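Shona Tomoana
11/17/24

I've worked the drinks counter in the staff cafe at Gratstead for four years, and this fall we got the arms. People keep asking me what it's like, so I'm going to write it all down once and then point them here.

First, what we were told. There was a meeting. Davoud Alipour from Zellis, the company that sells the system, had slides. The word "free up" was on most of them. Free up staff. Free up time. I asked what we'd be freed up to do and he said "higher value guest interaction." I hand people coffee and ask about their kids. I thought I was already doing that.

Our site serves 400 drinks on a normal day. Before the arms it was three of us on the morning shift. Now it's two of us and a person called an operator, who is Guoqing Peng. I like him a lot. He is also, if you do the math, the third person.

So the head count behind the counter is the same. What changed is that the third person gets paid more than I do and isn't allowed to make a latte.

Danai Theodorakopoulos has been here longest, and she can tell a bad milk jug by the sound. When the trial started they had her stand there for a week and explain every single thing she does with her hands. How she picks up a cup. Where she puts her thumb. She got a thank you email. No bonus, no line on her pay slip. I brought that up with my manager in writing and I'm still waiting.

To be fair to the thing, I'll say what's better. My wrists. I'm not lifting the full racks anymore because the new layout put them at waist height. You could have done that with a shelf, any time in the last four years, and we did ask.

Also better: no one gets moved off break to cover a rush. That part is in the new agreement and the reps fought for it. If your workplace is about to do this, get breaks in writing before the equipment is bolted down.

What's worse is the waiting. The job used to have its own speed and you set it. Now I stand with a tray and watch a hand decide about a cup. When I could be doing it myself it's a strange kind of tired — more in the head than the feet.

And the customers talk to the arm. They film it, they say good morning to it. Then they turn to me when the lid is missing.

The bit they always show visitors is the garnish. Big finish, phones out. I'm told there's a lot of very clever engineering in letting go of something small over a glass, and I believe it. Danai has been doing it one-handed while taking an order. 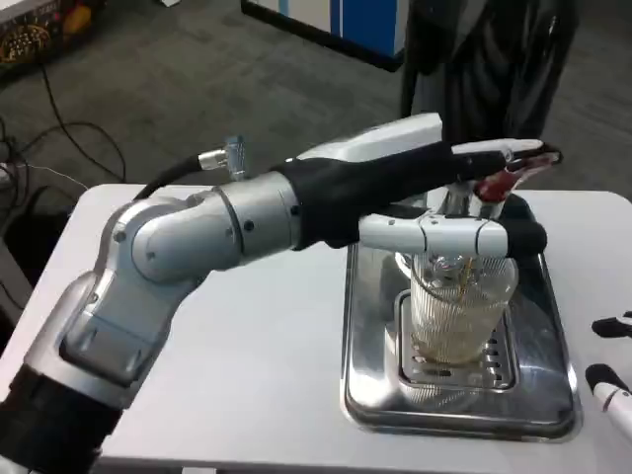 Anyway, the numbers. Zellis sent a report saying 1000 drinks had been handled by the system since launch. I asked what "handled" covers. It covers any drink the arm touched at any point, including the ones one of us finished, fixed or made again. I asked for the split. They don't track the split.

So I kept my own tally on the back of the cleaning sheet. Out of 123 drinks on my shifts, 111 had one of us step in somewhere. A small sample, my handwriting, make of it what you like. It's still more than they had.

I'm not against machines. I'd marry the dishwasher. But the dishwasher came in, did the dishes, and no one had a meeting about what it meant for my journey.

Charalambos Kokkinos over at the Psarras site says they get theirs in January. He asked what he should ask for. I told him: breaks in writing, the operator job offered to current staff first with the training paid, and a plain answer on what counts as a drink made.

Got a message asking if I'm worried about my job. Less than I was in the summer. I'm more worried about the hours — nobody gets laid off, the schedule just gets thinner and people drift away. Keep your old schedules, everyone.

Contact | © Pilla | Back to top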